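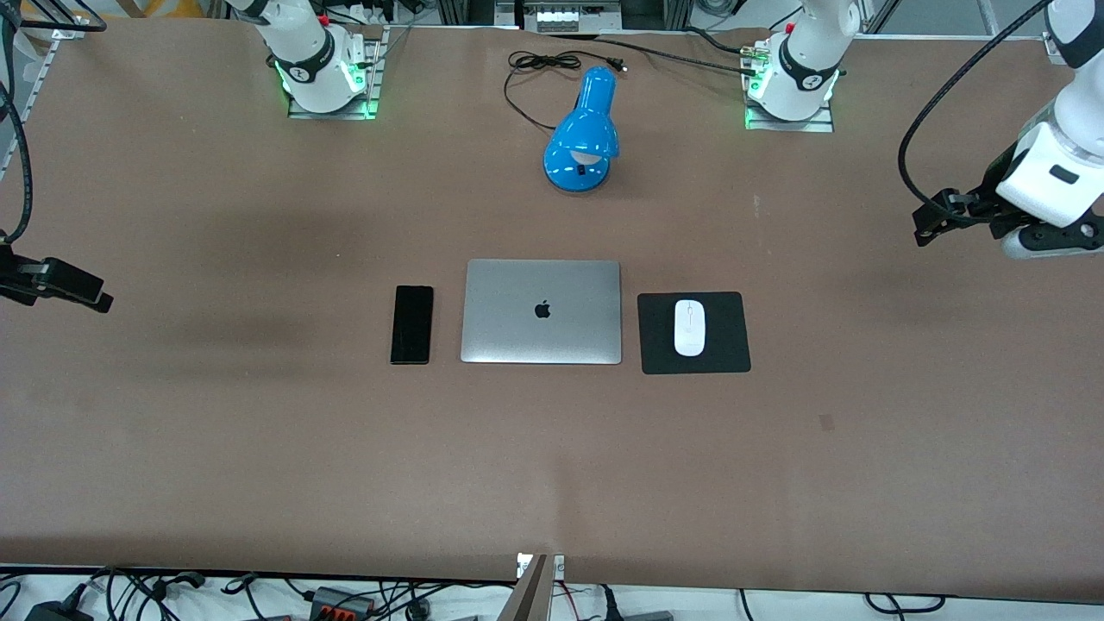

Two robot arms over a table set with a laptop, phone, mouse and desk lamp.

Draseck Opens Its Zururen Planning Workbook to Every First-Time Robot Buyer

NESTANO, 25th June
By Lavanya Kaimal, Draseck Communications

Draseck is opening the Zururen planning workbook to any company, school or workshop that is getting ready to buy its first robot arms. Until now the workbook went only to customers who had already signed up for a planning session. Starting today anyone can ask for a copy, free of charge, whether or not they ever plan to talk to us again.

We're really excited about this one. The workbook runs to 58 pages, and it walks a small team from "we think a robot could do that" to a budget that a finance manager can read and sign. It covers one-arm and two-arm tabletop setups, the kind that handle everyday items on a bench or table. It doesn't cover welding, painting, palletizing or anything that lives behind a fence on a factory floor, and we have no plans to stretch it that far.

The first version was put together by Jairo Marulanda, who leads planning services at Draseck, after a long run of customer meetings that all seemed to reach the same rough patch. A team would arrive with a price for the arms and very little else on the sheet.

"The arm is the easy line to fill in," said Marulanda. "You get a quote, you type it in, you feel great! Then somebody asks what it's bolted to, and whether the table can take it, and who is going to be trained, and the number starts moving. I wanted people to have that whole talk before the purchase order goes out, while it's still cheap to change your mind."

What's in the workbook

The opening section is about the work itself. Teams write down the items they want handled, one per row, with size, weight, surface and how the item arrives at the table. A phone lying flat is a very different pickup from a lamp with a cord, and both of those belong in the plan if both are going to turn up in real use. Draseck suggests laying the items out on an actual table at this stage and leaving them there for a day or two. It costs nothing and it changes the list nearly every time.

Next comes the station. There are pages for the table, the mounts, power, network, lighting, and cable routing, which gets two pages of its own and probably deserves more. Cables are where a tidy drawing meets a real room. The workbook asks for a measured run from each arm to its controller and from each gripper back along the arm, plus slack, plus somewhere for the slack to go. Kevin Sánchez, a field engineer who has set up stations for Draseck for years, wrote these pages and fought to keep them in full.

"I've spent whole afternoons waiting on one cable that was a little too short," Sánchez said. "Put it on the list. Buy the spare. Decide where it goes before the crate shows up."

The third section is grippers and wrist cameras. Buyers often choose a gripper from the catalog photo of the arm, and the workbook slows that down with a set of checks for finger width, opening, reach, and how much of the table a wrist camera can still take in with the fingers in the way. There is a page for recording the view from the wrist over the items on the list, in the light the room really has. Shiny lids and pale plastic can look quite different from up close than they do from across the room, and a team that knows this early can set money aside for lamps or shades. 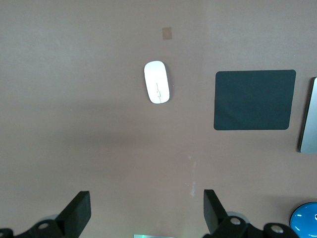 Can we budget for one arm now and add a second one later?

Plenty of teams plan it that way, and the workbook has a page for it. Buy the table and the power supply for two arms from the start, leave the mounting spot open, and put the second arm, gripper and cabling in next year's budget as a single line. Moving a station that was sized for one arm usually costs more than the larger table would have.

The fourth section is people and hours. Every plan in the workbook uses the same yardstick of 2,000 working hours in a year, so that two options can be set side by side without anyone arguing over the calendar. Teams fill in how many of those hours the station will be running, how many it will be in setup or repair, and how many staff hours go with each. A station that sits still most of the year can still be worth buying, for training or for trying out new tasks, and the workbook has room to say so plainly.

Last come the money pages: purchase, delivery, installation, training, spares, service, and a reserve. The reserve line can't be left blank. Teams may enter a zero if they like, but they have to write it in and put a name next to it. Marulanda says he has seen very few zeros.

Tried out with 40 teams

Draseck tested the workbook with 40 teams over the past several months, most of them small firms in and near Nestano. Some had engineers on staff and some had one keen person with a tape measure. Their notes went straight into the new edition. The glossary is shorter, the lighting page moved forward, and the old scoring system, which gave each plan a grade, is gone. People were filling in the pages to get a better grade, and that helped no one.

One of the test users was Radka Atanasov, operations manager at a repair and resale business that handles laptops, phones and desk accessories.

"We went in wanting the fastest arm we could afford," Atanasov said. "By the third section we'd figured out that our trouble was the table. Things were arriving any which way. So part of our first-year money went to trays and a better bench, and the arms got pushed to the second half. I was a bit disappointed for a week, and then I saw the new total and cheered right up."

Abelardo Tamayo, who teaches a shop program and used the workbook to prepare a grant request, was happiest with the service pages. "My last request for equipment left out upkeep completely," he said. "It was a nice machine with no budget for parts. This time there's a line for fingers, a line for cables and a line for my own training hours."

Teams that would like a second pair of eyes can send in a finished workbook for review. Draseck planners will read it and return written comments. The review looks at gaps and sums only. It won't recommend a brand of arm, and a plan built on another supplier's equipment gets the same reading as one built on ours.

Group sessions and the next edition

Group planning sessions will be held at the Draseck office in Nestano through the summer and fall. Bring your item list, a sketch of the room with measurements, and if you can, the person who approves spending. Sessions go much better with that person at the table from the beginning. Seats are given out in the order requests come in, and teams with a budget deadline coming up should mention it when they write.

An updated edition is planned for December, with new pages on used equipment and on sharing one station between two departments. Both were asked for by test users, and Sánchez is collecting examples for them now. If your team has bought a used arm and is willing to share the full cost, good or bad, he'd love to hear about it!

The workbook comes in a print version and as a spreadsheet. The sheets for the station and the money pages are linked, so a change to the cable list shows up in the total right away. To ask for a copy, book a review or reserve seats at a session, contact the Draseck planning desk in Nestano. Press requests should go to Lavanya Kaimal at the same office.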